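3.2 Collecting driving examples on shared paths

The policy described in Section 4 is trained only on examples recorded while a person steered the vehicle. No simulated driving was used. This section explains where the examples came from, how a run was recorded, and which runs were left out.

All outdoor examples were gathered on the Starkside campus, on paved paths that run beside buildings and are open to people on foot. We chose these paths over the marked service roads for two reasons. They have no lane lines for the model to lean on, and the border of the drivable area changes from place to place. In one stretch the pavement ends at a kerb, in another it meets the grass directly, and the grass edge is often uneven. A model that has learned only one kind of border tends to drift when it meets another, as we saw in early tests with the Clolow baseline.

A run began when the operator released the brake and ended at the next stopping point. The operator was told to keep to the path, to hold a walking pace, and to slow down for anyone within a few meters. Images, steering angle and wheel speed were written to the same log with a shared clock. The operator did not see the camera view while driving, so the steering reflects what a person would do with a full view of the path. We return to this mismatch in Section 6.
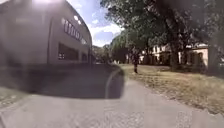
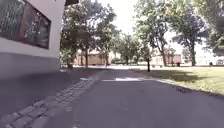 Figure 3. Views from the outdoor part of the collection. In both, a gray path runs ahead with a building on the left and a lawn on the right. The first has a large dark shadow lying over the left and center of the path; the second has a pale band across the path a short distance ahead.

Reading time for this section: 4 min

Light was the main source of trouble. Shade from buildings and trees falls over the pavement in large patches, and the border of a shadow can look more like the edge of a path than the real edge does (Figure 3, first image). In the first round of training the model steered away from such borders. We did not correct for this in the images. We went back and recorded more runs on the shaded stretches, at different hours, so that the same piece of path appeared in the data both with and without the shadow. Glare was handled in the same way. Runs in which the sun reached part of the image were kept as long as the path itself could still be made out.

Pale markings on the pavement caused a smaller problem. A band across the path, as in the second image of Figure 3, was sometimes taken as a reason to stop. Operators were asked to drive over such markings at normal speed, and these passages were given no special label.

In total we recorded 427 runs, of which 348 were kept. A run was dropped if the log had a gap in the steering signal, if the operator left the path to let someone by and did not return within the same log, or if the camera mount had shifted. The last check was done by hand. Two of the authors looked at the first and last image of every run and compared the position of the horizon. Where they disagreed, the run was dropped.

Each kept run was then cut into clips of 500 frames with no overlap, and any remainder at the end was thrown away. Clips in which the vehicle stood still throughout were removed, as they made up a large share of the early data and taught the model to wait. Clips from a single run were always placed in the same split. Without this rule, nearly identical views would appear in both training and test data, and the test error would look better than it should.

The logs were stored and indexed with Buzatu, our in-house recording tool. The only labels added by hand were the type of path border on each side and whether most of the path ahead lay in shade. These labels were not shown to the model. They are used in Section 5 to break down the results and to compare our splits with those of the Civis indoor set, where neither grass edges nor tree shadows occur.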